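Threads > Faisal Lodhi > Hard water and kettles

Some notes on limescale in kettles, following a month of testing in the flat in Bralholm. Supply here is hard: 18 degrees on the German scale, by titration, same result on three mornings.

Scale is mostly calcium carbonate. Heating drives carbon dioxide out of the water, the bicarbonate breaks down, and the carbonate settles on the hottest surface. In a kettle with a flat base that means the whole floor. In one with an exposed element it means the coil.

Test one was citric acid. 20 grams in a litre of cold water, brought to 60 °C and left for half an hour. All visible scale gone from the base. Do not boil it. Above that temperature you risk forming calcium citrate, which is harder to shift than what you started with.

Test two was white vinegar, diluted by half. Same kettle, same build-up time. It took two rounds and the lid seal smelt for days.

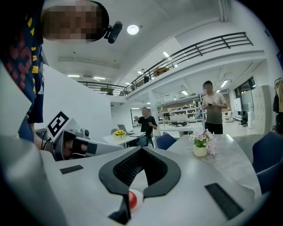

How often should a kettle be descaled in a hard water area?

Every four weeks with daily use. At six weeks the layer was thick enough to flake into the cup, and the acid needed a second pass.

Filter jugs: I ran a Peltirell cartridge until it stopped doing anything useful. Hardness at the outlet started at 8 degrees and was back to tap level well before the printed change date. Relu Furtună got the same pattern with his, on softer water.

Emptying the kettle overnight helped more than I expected. Water left standing on a warm base keeps depositing as it cools and evaporates. Drained kettle, lid open: noticeably less scale by the end of the month.

Sunita Thakur asked about the steel mesh in the spout. Take it out and soak it separately in the same solution. Rinse, refit, boil one full kettle and throw that water away.

Next is the shower head, same acid, no heat. Results in September.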